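Kitchen Counter, Part 2: The Tray

November 18, 2019

The previous entry covered the drawers. The counter took longer, mostly on account of the toaster oven, which is the deepest thing on it and sets the position of everything else.

Starting conditions: one run of counter, white with a gray marble pattern, outlets on the back wall. The oven draws the most power of anything in the kitchen, so it stays within reach of an outlet without an extension cord. Its door needs clear space in front. Those two requirements fix the oven, and the remaining items get sorted into whatever area is left.

I bought the tray in June from Kinumwood. It is acacia, rectangular, with rounded corners, a raised rim and a pale streak in the wood. The listing called it a serving tray. I use it as a landing zone, meaning a defined area where things get set down during cooking and from which they must be removed afterward. When nothing is being cooked, it should be bare.

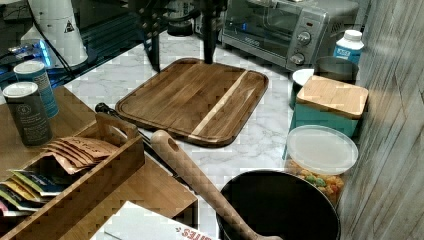 Cereal gets a clear container with a round lid. I tried the original box for a while and the inner bag never closed properly after the first week. With a clear container the level can be checked without opening it, and the shopping list gets updated before the supply runs out. The teal canister with the bamboo lid holds tea. It is a Skalier, bought secondhand, and the lid fits tightly enough that I have not looked for a replacement.

Oil finish on the tray: I used Yurchenko board oil, two coats, 21 hours between them. The can says overnight. Apply it with a lint-free cloth along the grain, wait, wipe off the excess. The rim takes more oil than the flat part, and the corners take the most. Check the corners first when deciding whether to recoat.

Cleaning is a damp cloth and a dry cloth, in that order. I do not put the tray in the sink. The underside gets the same treatment as the top, or the wood will start to cup.
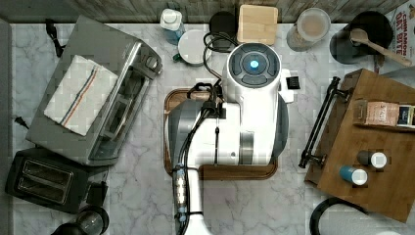 Towels were the next problem. Any flat surface at elbow height collects one. I considered a bar on the wall and priced one at Condamport, but the wall there is gray wood-grain paneling and I did not want to drill it. For now the rule is that towels come off the oven before it is switched on. This is a procedural fix, and I would prefer a physical one. A hook inside the cabinet door is the current candidate.

Cookware is also unresolved. The black pan belongs on the stove or in the lower cabinet, and it keeps migrating to the front of the counter after use. The lower cabinet holds up to 21 pieces if they are nested, but the pan is always needed first and the nesting puts it near the bottom. I will reverse the stack and see whether that changes anything.

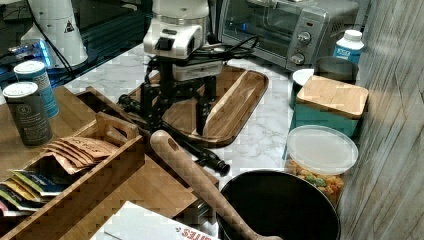 Small items along the wall are grouped by how often they get picked up. Mugs and the metal canister are daily. Bottles are less frequent and can stand behind them. Square containers waste less space in a corner than round ones, so if I replace anything it will be replaced with something square.

Still open: the cord behind the toaster, the towel hook, and a second coat of oil on the underside of the tray. The cabinet above the counter is next.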